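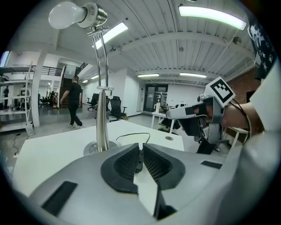 Flicker from LED bulb at low dimmer settings
Forum: Lighting and small electrical
Thread opened 1st March

toon_vr
I have a reading lamp at my desk on a plug-in dimmer made by Bralent. With the old incandescent bulb it dimmed smoothly to almost nothing. I replaced the bulb with a frosted Fandon LED marked as dimmable. From full brightness down to the middle of the range it behaves. Below that it shimmers, and near the bottom it cuts out completely, then refuses to come back until the slider is well above the point where it went off.

The same bulb on a plain switch shows no flicker that I can see. I do not want to buy a third bulb before I understand the fault. Is it the bulb, the dimmer, or both?

Toon Van Rooij

jkoster
It is the combination. Look at the minimum load printed on the back of the dimmer. Most of the older plug-in models use a triac and switch on partway through each half cycle. A triac needs a certain holding current to stay on. An incandescent bulb draws plenty at every setting. A small LED does not, and when the current falls under the holding value the triac drops out early. The driver in the bulb then sees a shorter, irregular pulse, and you see shimmer.

The part where it goes off and will not return until you raise the slider is a separate effect. The driver has an input capacitor that must charge to a certain voltage before it starts. Once started, it keeps running at a lower voltage than it needed to start. Many fixed wall dimmers have a trim screw to set the low end above that point. Plug-in models often have none.

toon_vr
The label says minimum 30 W. No upper limit that I can read, the print is worn there. The bulb is 5 W.

jkoster
Then you have your answer. You are far below the minimum.

tamsin_t
I would be more careful with that. The minimum on those labels was written for resistive loads. Some LED bulbs work well under it and others fail above it. I had a Van Damme dimmer in a hallway with several bulbs on it, total load comfortably over the stated minimum, and it still flickered at the low end. I changed the bulbs for a different make with a lower total wattage and the flicker stopped. Wattage alone does not predict it. The driver design matters more.

jkoster
I did not say wattage alone. I said he is below the minimum, and that is the first thing to correct. Several bulbs in parallel can also disturb each other, so a hallway circuit is a poor comparison with one lamp.

tamsin_t
Fair point on the hallway. I still think "you have your answer" is too strong when the dimmer has not been tried with anything else.

roos_h
A cheap test: put the old incandescent and the LED on the same dimmer using a two-way outlet adapter, with the old bulb in a second lamp. Check first that the dimmer's instructions allow more than one lamp, and stay under its maximum rating. If the shimmer disappears, the holding current was the problem. If it stays, suspect the driver in the LED. It takes a few minutes and needs no meter.

Do not leave it set up that way afterward. It defeats the purpose of the LED.

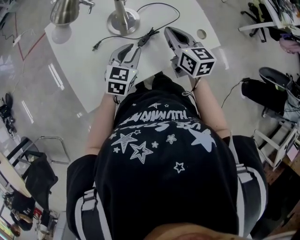
If the test does point to low load, there are bypass devices that go in parallel with the lamp and draw a little extra current. Dendberg sells one, part 749 in their accessory list. It is meant for fixed wiring, inside a ceiling box or behind a fixture. I would not try to fit one into a desk lamp. There is no proper place for it, and it gets warm.

jkoster
Agreed on the bypass. For a plug-in lamp, replace the dimmer. Get a trailing edge model with a published list of tested bulbs, and buy a bulb from the list.

jasmina.d
Trailing edge is usually the right choice, but check the bulb data sheet. A few drivers are specified for leading edge only, and they buzz on the other type. I have two in a drawer that do this. The package just said "dimmable" and the detail was in the PDF.

Also, visible flicker is only part of it. On a plain switch the bulb may still have ripple at twice the line frequency that you do not notice directly. Wave a pencil quickly under the lamp in a dark room. If you see a row of separate pencils in place of a smooth blur, the driver has poor filtering. For a desk where you read for hours I would reject that bulb whatever the dimmer does.

tamsin_t
The pencil test is useful but crude. It will catch deep modulation. It tells you little about a bulb with moderate ripple, and the result depends on how fast you move your hand.

jasmina.d
Yes, it is a screening test. I would not use it to rank two good bulbs.

toon_vr
Ran the test from roos_h. The instructions allow more than one lamp. With the old bulb in the second lamp, the shimmer is gone over most of the range. Right at the bottom the LED still goes off before the incandescent does – and it still needs a higher setting to restart.

Pencil test on a plain switch: smooth blur.

jkoster
So the shimmer was load and the dropout is the driver's start threshold. Both as described. The bulb is fine on a switch.

tamsin_t
I accept the load part. The dropout is still down to the pairing, so a new dimmer with a low end adjustment should be tried before the bulb is replaced.

roos_h
One more option is no dimmer at all. Decide what level you read at and buy a bulb with that output. I did this for two lamps and have not missed the slider.

toon_vr
I use the low setting in the evening, so I want to keep dimming. I will look for a trailing edge plug-in with an adjustable minimum. The one I found locally is rated for up to 30 W of LED load, and that is enough for one lamp. The listing does not say whether the minimum can be set. I have written to the shop to ask.

jasmina.d
Ask them for the list of tested bulbs too, with the exact model codes. Manufacturers change the driver and keep the package, so a brand name by itself is not much use.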